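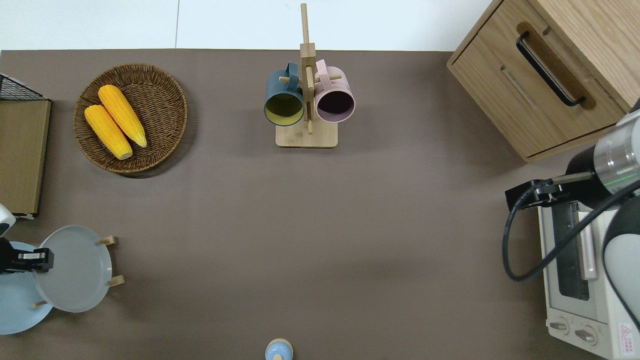 Chapter 2. Two Arms on One Table

In the first chapter we chose the parts. Now we put two arms at one kitchen table and teach them to share it. The build in this book belongs to Elspeth Swanson, who made it in a shared workshop and named it Hedari. She kept the toaster oven near one arm and the dish rack near the other, and the middle of the table stays free. Please copy this habit. Most crashes in her notebook happened when a mug or a plate was standing in the middle.

Before you start, read these points:

Fix each base to the table before you connect the power.
Leave enough cable for the full reach of the arm. A short cable pulls on the gripper.
Begin with easy things, for example the corn in the tray. The mugs on the tree come in Section 2.4.

New words in this chapter: base, reach, gripper, home position.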